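# Recording the lunch tray task at Prutdale

The Prutdale site has now entered its second month of collection for the lunch tray task. The task was set by Barbier, which supplies meals to offices and wishes to know whether a two-armed station can assemble a simple order from mixed stock. My role is to plan the sessions and to review what comes out of them.

An order consists of 3 items at most. The operator guides both arms through the order from start to finish, and the whole movement is saved as one example. At the close of May we held 285 accepted examples. A further 29 were set aside, most of them for a dropped item or a long pause in the middle of a reach.

Stock is moved between sessions according to a written plan. A learning system that has only met the sandwich in one place will tend to reach for that place, and the first model trained by Davier showed this weakness clearly. We now change the position of at least 2 containers before each new group of recordings – a slow practice, but one I would not give up.

Soft food remains the most demanding part of the work. Bottles and boxes tolerate a firm grip, while bread does not, and operators are asked to close the fingers in small steps. 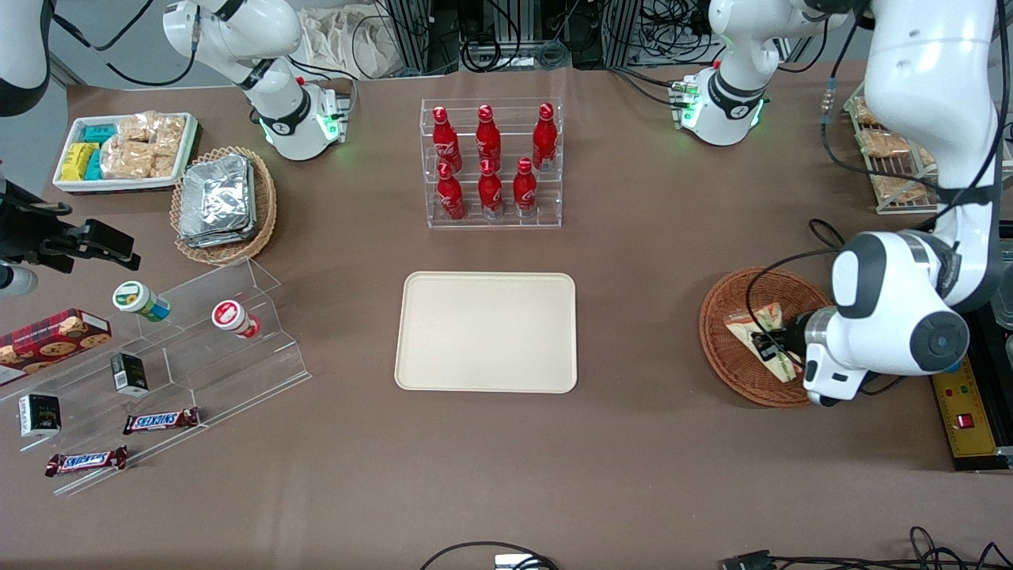
*Photo: Otix, workspace camera*

The left arm has hold of the sandwich in its round basket, and the cream-colored tray is still empty. Examples of this type are reviewed twice, once for the grasp and once for the placement. Either review may reject the recording.

Next month the plan adds orders in which the requested item is partly covered by another. The written instructions for operators are being revised accordingly, and the naming of the baskets will change with them.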